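4.2 Arbitration between head and wrist views

The Cerkel planner runs at 10 Hz on the head stream and hands control to the wrist stream once the target lies within the approach cone. Handover is one-way: a grasp that loses its wrist detection is aborted – the arm retracts and the head view is queried again. Depth gaps on glossy dishware are filled using the Cliltov prior, with a cutoff of 35 frames. Background clutter is left unmasked in both streams.
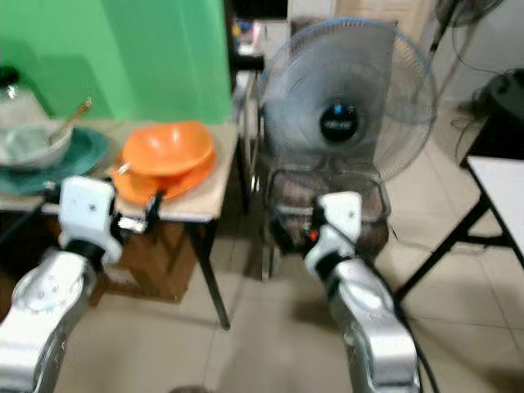
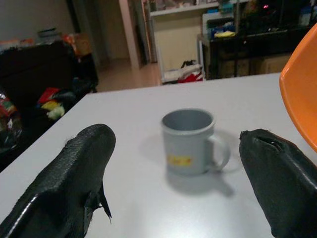 Figure 3. Input views to the arbitration module: head (first) and wrist (second).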